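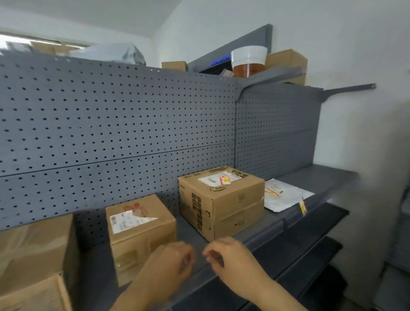 *Hands at the front edge of the parcel shelf, by the clear label strip.*

## 4. Showing the shelf-label task by hand

Okay, this is the section I get the most messages about, so I rewrote it in May after watching Lộc and Diễm work through the old version (sorry, both of you!). You wear the head camera, you do the job with your own bare hands, and Morkow learns from that. Remote control comes in section 5.

1. Start a new session in Pronder and pick "shelf labels" from the task list.
2. Stand square to the shelf, close enough that you can reach the back of it without leaning.
3. Look at your hands. I know, you do this anyway, but after ten minutes your eyes start wandering to the next parcel, and your head goes with them.
4. Say "start" and wait for the beep.
5. Reach for the front lip of the shelf with both hands and do whatever the strip needs. Go at your normal speed!

> **Note:** One take is one label. If you fix two in a row without saying "stop" in between, Pronder saves them as a single take and somebody (usually me) has to split it later.

6. Pick up the paper label by its two ends, one in each hand, and hold it out over the parcels for a second before you place it. 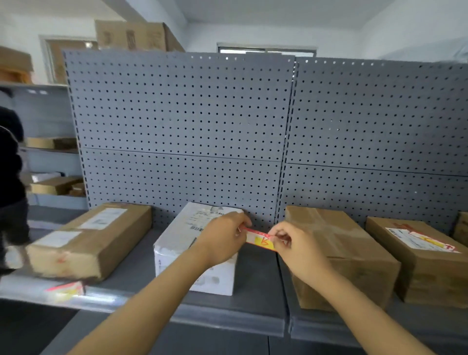 7. Set it where it goes, let go with both hands, and pull them back toward you.
8. Say "stop."

Dropped the label? Keep going, pick it up, and finish. Kiros used to throw those takes out and I've been begging him to keep them, they're some of my favorites. Only delete a take if your hands left the view for more than a second or two.

> **Caution:** Don't lift heavy boxes with the camera on. It pulls your head forward and your neck will hate you.

I ask for 20 takes per person before a break, and 148 is where our first decent shelf model came from. Change the parcels around between sets so it doesn't memorize one layout.

When you're done, hit "sync" and leave the battery in until the light goes solid. If it blinks for more than 10 minutes, message Vinh or me.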